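Green claims at home: what I'd pay for and what I'd leave on the shelf

My cupboard under the sink has a shelf for things I bought because the label was green. A bamboo brush that went mouldy, two refill bottles from a company that stopped selling the refills, a roll of compostable bags I can't compost. I'm all for spending a bit more on something that does less damage. I've just stopped taking the packet's word for it.

The notes below come from our kitchen and laundry in Grarilthorpe, so adjust for your own tariffs and your own council.

Refills

Work out the price per wash before you look at anything else. Ninico sells a laundry concentrate in a paper pouch for $14 and the front says it does 72 washes. Turn it over and the 72 is for a small load, lightly soiled, in soft water. We have hard water and two kids who play footy. I wrote the start month on the pouch in texta and it was gone well before it should have been, even with me measuring level scoops.

It's still a decent product and there's less plastic to put out. But the sum on the front was never my sum. Do your own over one whole pouch, then compare it with whatever you used before.

Check whether the refill comes by itself, too. Plenty of brands ship one pouch in a cardboard box big enough for a toaster. If a local shop will fill your old bottle, that beats the post.

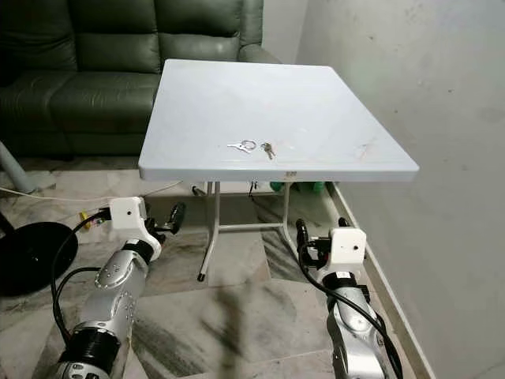

Is a concentrated cleaner always cheaper than a ready-mixed one?

It depends on how you dilute it. Most people pour by eye and use far too much, and at that point the concentrate costs more per bucket than the ready-mixed stuff. Use a measuring spoon and keep it with the bottle.

Compostable bags

Read the small print for the words "home compostable". If it only says "compostable" or "commercially compostable", your backyard heap probably won't get hot enough, and you'll be picking green shreds out of the tomatoes next summer. "Biodegradable" on its own tells you next to nothing.

Ring the council before you put any of them in the green bin. Ours takes one kind and rejects the rest, and the bags it rejects are the ones the supermarket stocks. Newspaper folded into a liner does the job for wet scraps. It leaks a bit if you leave it too long, so empty it every second day and rinse the caddy with the last of the washing-up water.

Old appliance or new one

I get cranky about this. The salesman at Brendmont told us a new fridge would "pay for itself", and quoted $1,264 delivered. I asked over what period. He didn't have a number.

You can get your own. Borrow a plug-in power meter (some libraries lend them), leave it on the fridge for a full week and multiply out to a year. Do the same sum with the figure on the new one's energy label. The difference is your yearly saving, and in our case it was small enough that the fridge would have been due for replacement again before we broke even. We bought a new door seal instead.

None of that counts what it takes to build a fridge and truck it here, or to get the gas out of the old one properly. Shops leave those out of the price and out of the pitch.

If your old one is a rusty beer fridge out in the shed, though, turn it off. You don't need a meter for that.

Repair first, within reason

Get the price of the part before you get a quote for the job. Our Lo Presti stick vac lost suction and the service desk wanted to send out a whole new head. The actual fault was a split in a short length of hose. They did sell the hose separately, three pages deep in the spares list.

Before you buy anything with a motor or a battery in it, look up:

whether the battery comes out without glue
whether the maker sells seals, filters and hoses singly
how long they promise to keep stocking them

If the shop can't answer the last one, I treat the "sustainable" sticker as decoration.

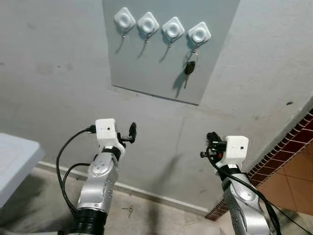
The same goes for lifetime warranties. Find out whose lifetime. I've had one where it meant the lifetime of the product line, and the line had been dropped the previous January. Keep the receipt, photograph it as well, as thermal paper fades to nothing in a drawer.

Offsets at the checkout

A little box offers to make your delivery carbon neutral for less than the cost of a stamp. I leave it unticked. If I can't see who gets the money and what they do with it, I'd sooner hold the order until I've got a few things to put in it. One parcel, one van trip. Picking it up on the way home from work is better again.

Cloths, paper and the drawer full of rags

You don't need to buy unpaper towels. Cut up an old flannelette sheet with pinking shears. They look ordinary and they fray a little in the first few washes. Wash them with the tea towels, hot, and skip the softener, which stops them soaking anything up. Keep a roll of real paper for bacon fat and whatever the cat does, so none of that goes down the drain or through the machine.

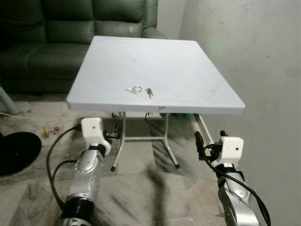 Giorgia Pellegrini writes: I think you're too hard on the new fridge. Ours was a lot older than yours sounds and the power bill dropped straight away. The seal trick only works if the compressor isn't on its last legs. Agree about the hose, though. I ended up getting one for our vac from a wrecker.

Fair point on the compressor. If yours runs all night with the door shut, put the meter on it before you spend money on a seal, and if the yearly figure gives you a fright, start pricing new ones.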